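News Standards Members Events Library Contact

Industry News > Automation > Good Practice

Drerholm puts its bin-picking guide out for comment, and it's a friendly read

Anyone who has spent an afternoon trying to compare one picking robot with another will know how quickly the conversation turns to the small print (whose bin, whose objects, who set them out and how many tries were allowed), so it is a real pleasure to report that the Drerholm working group has finally released the draft of its good practice guide for mixed-item picking. It runs to 40 pages, it is written in plain language throughout, and it is open for comment until the end of November.

The guide has been put together with help from two member companies, Brutano and Zevunari, who between them lent staff time, bench space and a good deal of patience. It covers the kind of work where an arm has to take everyday goods out of a container one after another, with no tray or divider to tell it where anything is. Much of the advice will sound familiar to people who already do this for a living, but it has never been gathered up in one place by our members before, and there is a lot to be said for having it all between two covers! 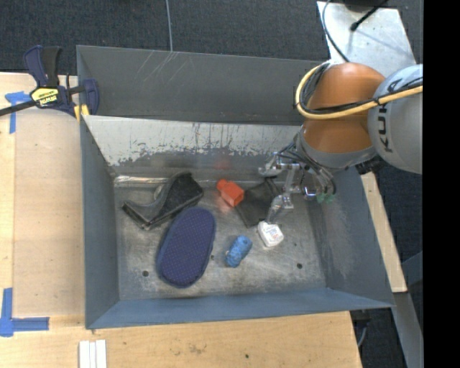 A KUKA arm reaching into a metal bin of household objects.

The longest chapter deals with the bin itself. Drerholm asks that it be fixed in place before any run begins, with the clamp or bracket noted on the record sheet, and that its position be marked on the table so it can be put back in the same spot after cleaning. Scuffs and bare metal are fine, the guide says, and a worn bin need not be replaced just to look nice, but shiny surfaces should be written down, as they can matter a great deal to whatever the cameras make of things.

Next comes the choice of objects, and this is where readers are likely to have the most to say. The draft wants a mix of soft and hard items, with light and dark colors, and at least one bottle with a printed label. It also asks for 380 attempts per object set before a success rate is quoted in public. An earlier version had a lower number, and the trial log that came with it, all 2,524 entries, seems to have persuaded the group to go higher.

There is a short and very sensible section on cables and hoses too, with a check at the start of each shift that nothing can snag on the rim at full reach, and a reminder that hands stay out of the bin until the arm has been stopped and the stop confirmed.

Sjögren, which hosts the comment page, will accept notes by web form or by email, and members can send as many as they like. A revised draft is expected to go to the full membership once the replies have been read.

Filed under: Robots at Work, Draft Guidance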